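Stop buying grippers off the spec sheet

Our workshop in Flirencombe has two gripper sets on the bench. One is the Kadumness parallel gripper, which cost us $3000 with the mounting plate and the cable. The other is a hand-held pair of fingers with rubber pads and a camera behind them, put together for $446 in parts. I have spent most of the winter using both, and I think the way small shops choose between tools like these is wrong.

The usual way is to line up the numbers. Grip force, stroke, repeatability, cycle life. The Kadumness wins every row. It closes to the same spot every time and it will hold a steel block until the power bill comes due. If your job is steel blocks, buy it and stop reading.

Most of the people who ring us don't have steel blocks. They have jars, bread, mugs, punnets of fruit and bottles half full of something. The sheet has no row for those. It can't tell you what a pad does on curved glass, or whether the camera can still make out the rim of a thing it is looking straight through.

So we changed how we test. Each gripper gets a kitchen table with ordinary stuff left on it, and the same person works through the same jobs with both. We logged 1122 grasps this way before August. Glass was where the two sets came apart. The hard fingers on the Kadumness touch a jar along a thin line, and if the jar bulges at all they want to walk up or down it. The rubber pads have more to hold on with. I can pick a jar up off the table with them and keep it upright without thinking much about where I've grabbed it.

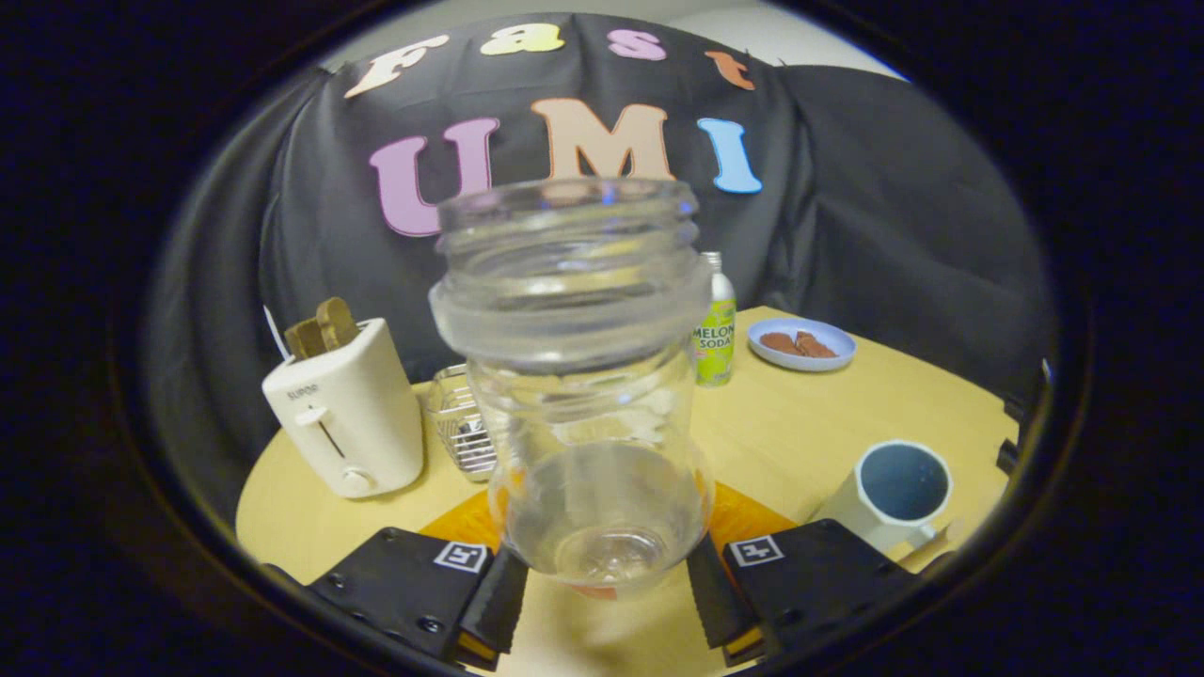
Photo: Gethin workshop, finger camera view

The view from the fingers matters as much as the pads. Clear glass bends whatever is behind it, so the toast and the soda bottle on the same table become part of the problem. A fixed camera overhead gives you a tidy picture and very little idea of where the pads meet the glass. With the camera on the tool, both pads and the side of the jar are in view together, along with the markers on the fingers. The software reads the finger opening from those markers. I would give up a fair bit of grip force for that.

There are things against it. The wide lens squashes everything near the rim, and a mug handle out there is hard to judge. The pads pick up flour and grease and have to be wiped down. A person's wrist is also better than any arm we can afford, so a grasp that is easy by hand can be out of reach once the same fingers are bolted to our old Trosamer arm. We lost two weeks to that, mostly on low approaches where the elbow hit the bench.

I still think the order should be objects first, camera second, force last. Suppliers put force first because it is easy to measure and it prints well. A buyer who follows them ends up with a strong tool and a pile of foam tape, trying to make it behave around glassware. We have a drawer of that tape.

My advice to a small shop is to ask for a loan unit and refuse the supplier's demo parts. Take along your own worst items, the clear ones and the odd-shaped ones, and leave the clutter on the table while you try. Ask to see the raw camera view as well — the cleaned-up one in the sales video won't help you. If they won't lend you a unit for an afternoon, spend the $446 first and find out what your objects need.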